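Naren Hand-Held Gripper
Two-Finger Tool with Wrist Camera
Product line: Unel Handling Tools
Sold and serviced by Wuyts, Lelbridge

Overview

The Naren is a hand-held two-finger gripper with a camera fixed above the fingers. It is intended for laboratories and product teams that need to record how everyday tasks are carried out before moving those tasks to a robot arm. The operator holds the tool, opens and closes the fingers with a trigger, and works at the same pace as in normal household or workshop use.

This page covers the fabric configuration. Customers handling rigid parts should refer to the standard configuration, which ships with a harder finger pad.

Handling clothing

Fabric remains the most demanding material for a two-finger tool. A garment has no fixed shape, it hides its own edges, and it often lies on bedding or other cloth that the fingers can pick up by mistake. Wuyts therefore compares every finger set on real clothing in a furnished room, on a made bed, with other household equipment such as a garment steamer in use beside the gripper.
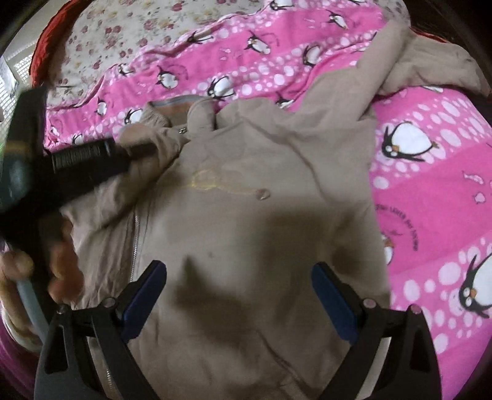
Zippers, collars and hoods are included in each comparison. A metal zipper stiffens one line of the garment and leaves the cloth on either side free to slide, so a grip that holds well on a sleeve may fail a short distance away. Operators are asked to take hold at the collar, at the hem and along the closure, and to record each attempt separately. An attempt counts as complete only when the garment has been lifted clear of the surface beneath it.

Lifting and releasing

The fabric configuration was compared with the earlier Unel finger set over 1,000 lifts. The earlier set completed 83 percent of lifts on knitted garments at the first attempt. The Naren fingers performed better on waistbands and cuffs, where the cloth is gathered and thicker, and gave the same result on flat single layers.
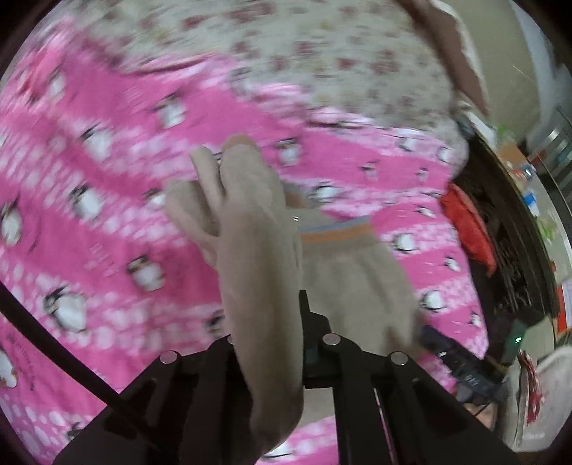 Release should be given the same attention as grip. Elastic draws cloth back toward the fingers as they open, and a quick release can leave a fold caught against one side. The recommended practice is to lower the garment until part of its weight is supported, then open the fingers fully before drawing the tool away.

Camera

The camera has a wide-angle lens that keeps both the fingers and the work surface in view. Straight lines will curve toward the sides of the picture — a calibration file is provided with each unit. Fast hand movements will blur patterned fabric, and additional room lighting is advised for evening sessions.

Supplied with the fabric configuration

Naren gripper with camera
Fabric finger set, fitted
9 spare finger pads
Cable and carrying case
Calibration file and printed manual

Service

Finger pads should be inspected after each session and replaced in pairs. Lint may be removed with a dry brush. Solvents must not be used on the pads or the lens.

Each unit is covered for 3 years against faults in the frame and trigger. Pads are treated as consumable parts and are excluded. Loan units for comparison work may be requested from the Lelbridge office — the next loan period opens in September.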